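Priltico shared workshop / build log / tickets
Ticket: right arm stops short of the drain, mock bathroom bay
Opened by: Kvido Šimek
Component: arm reach, head camera calibration
Status: open, workaround in place

Summary

Task is "reach into basin, close on object at drain." Planner accepts the goal, the right arm clears the rim of the sink, then motion halts with a reach fault before the fingers get to the bottom of the bowl. Same result from a cold start and after a restart of the arm controller. Left arm is not part of the task and is parked open on the other side.

Setup

Two-arm build, head camera, control stack is our Trandham branch. Last change before the fault was in February, when the head mount was taken off to reroute a cable. The extrinsics were not redone afterward. Basin pose comes from the head camera. Torso position is set by hand from tape on the floor.

Start pose used for the first set of runs, both hands open and low, vanity ahead:

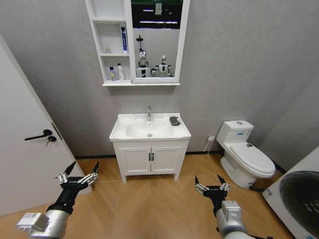

Lui: Before you touch the calibration, check the soft limit on the right elbow. The default in that branch is conservative and it throws the same fault code as a real reach failure. I lost an evening to it on my own arm. Also, is the wrist frame defined at the flange or at the fingertips?

Reply from Kvido: Elbow limit checked, it is at the value in the config and the joint never gets near it. Wrist frame is at the flange. Tool offset is a separate entry and I had not looked at it.

Test 1. Tool offset

The offset in the config belonged to the previous fingers. The current ones are 14 mm longer. Corrected the value and reran. The fault moved later in the path but did not clear. Keeping the change.

Test 2. Start position

Suspected the torso was too far back. Reset to the start pose and compared the planner's basin outline with the live view. The outline sat high and toward the faucet. With the goal shifted that way, the arm was being asked for more extension than the real sink needs.

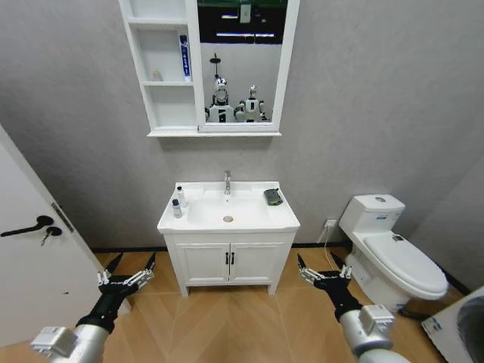 Start pose for test 2, hands open, door and toilet to either side of the vanity.

Measured from the shoulder to the drain with a tape, the distance is well inside the working radius. The fault is therefore in the estimated pose. No mechanical work needed on the arm.

Test 3. Redo head camera extrinsics

Ran the calibration board through 400 frames. The first solve was poor and I discarded it. The board had a slight bow, so I clamped it to a flat backing and repeated. Second solve converged. Head pitch came out 3 degrees off the stored value, which agrees with the direction of the error in test 2.

Loaded the new extrinsics and sent the arm down at quarter speed with the force threshold lowered.

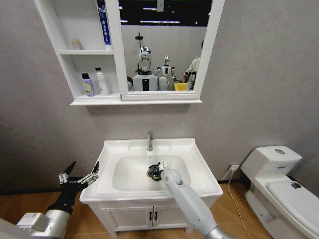
Right end effector down at the drain, left hand parked beside the cabinet.

No reach fault. The force threshold tripped on contact and the controller held position as configured. Backed the arm out manually in joint mode. Do not use the automatic retract here. It moves straight up in the wrist frame, and from this angle that takes the forearm toward the rim.

Test 4. Grasp

Added a standoff above the drain and changed the final approach to follow the slope of the bowl. Grip timeout raised to 500 ms, as the old value expired before the fingers finished closing. Target is the black round piece by the drain.
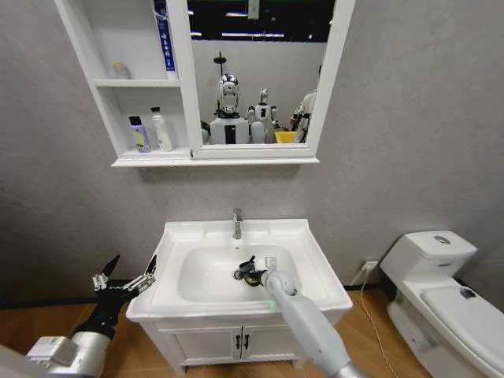
Current state

Reach fault has not come back with the new extrinsics and tool offset. Both are committed to the Misisholm config. The standoff and the approach angle are still hard-coded for this sink and need to move into the task file.

Open items

1. Retract path. Needs a waypoint above the basin before any wrist rotation.
2. The floor tape is worn and the torso position drifts between sessions. Replace it with a fixed stop.
3. Mirror above the sink. Depth points inside it are being treated as free space behind the wall. Harmless for this task, but mask it before anyone plans toward the shelves.
4. Add a startup check that refuses to run if the head mount flag has been cleared and no new calibration is on file.

Lui: For item 1, copy the waypoint from the shelf task and lower it. The orientation is already right. I would also log the wrist force during the retract, at least until the forearm clearance is known.

Reply from Kvido: Will do. Leaving the ticket open until the retract runs without me at the stop button.

Last edited March 27, 2020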